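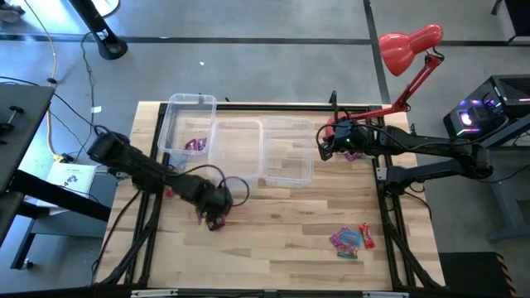
MEETINGS AND MINUTES

Kaladano Residents' Association
Minutes of the general meeting, October
Opened 7.05 pm, Wayne Treloar in the chair. Minutes by Stuart Kettle.

Apologies were received from the Estora Street end, as usual, and taken as read.

1. Previous minutes
Accepted with one correction. The August minutes said the council "will" resurface the lane behind Hennessy Street. The letter says the council "will consider" it. Moved that the wording be changed to match the letter. Carried.

2. Kerbside organics trial
The Chair summarised the information pack from Vollow, the contractor for the proposed food and garden waste collection. The pack promises cleaner streets, lower rates and less landfill. The Chair said he had read it twice and could not find where the lower rates come from.

It was pointed out that the green lid bin would move to weekly and the general rubbish bin to fortnightly. Members with kids in nappies were not keen. A member from Hennessy Street said her sister's council did the same thing and the smell in January was as bad as people predicted. Another said his brother's council did it and there was no trouble at all. The meeting did not find either account much help.

The pack states that 249 households in the district will take part in the trial. It does not say how they were chosen, and it gives no figure for what would count as a failed trial. The Secretary asked for it to be noted that a trial which can't fail is a rollout with a survey attached.

A motion to support the trial outright was put and lost. A second motion, to write to the council asking for the selection method, the contamination limits and the cost per household after the first year, was carried with two against.
Action: Secretary to write. Chair to see the letter before it goes. 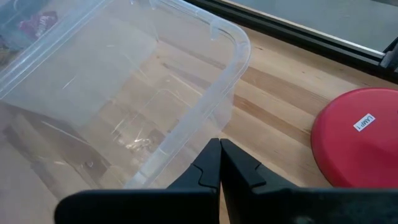
Clear plastic bin on a timber tabletop.

3. Hall hire charges
The council has proposed raising the evening rate for the community hall from $41 to something it describes as "cost reflective". No dollar figure is attached. The Chair rang to ask for one and was told it would be in the fact sheet. The fact sheet refers readers to the phone number.

There was a long discussion about whether the playgroup and the bowls social should pay the same as a commercial hirer. The meeting was in favour of a community rate but wary of asking for it too early, in case the community rate turned out dearer than the present one. Left on the table until a number is produced.

4. Lane behind Hennessy Street
Potholes unchanged. The one near the substation has been sprayed with a white circle, which some present took as a good sign. The Secretary reminded the meeting that the previous circle wore off in the weather. There are now 5 requests lodged through the council's online form, and 2 have been marked "resolved". Members who use the lane disagreed with this description.
Action: Chair to ask for the works schedule in writing.

5. Street party
Proposal to hold it again in December at the Estora Street end, road closure permitting. Last year's permit arrived the afternoon before. The meeting agreed to apply early but did not expect this to make much difference. Sausage sizzle to be run as before – no objections. The suggestion of a jumping castle was raised, and withdrawn once the insurance form had been passed along the row.

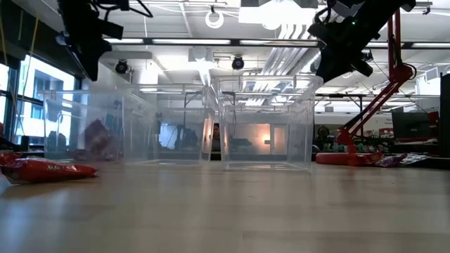
Do renters get a vote at general meetings?
Anyone living in the Kaladano area can vote once they have signed the membership sheet, whether they rent or own. Landlords who live elsewhere may attend and speak but do not vote.

6. General business
A member asked if the association had ever had a reply to its submission on the bus timetable. It has had an automatic acknowledgement. The Secretary will resend the submission under a different subject line and see whether that gets further.

Concern was raised about the streetlight at the corner of Hennessy and Estora, which comes on at midday. The power company says the light is working. The Chair agreed that in a sense it is.

The noticeboard key is still missing. Whoever has it is asked to return it – no questions asked.

Meeting closed 8.50 pm. The next meeting will be in the hall at the same time, at whatever rate then applies.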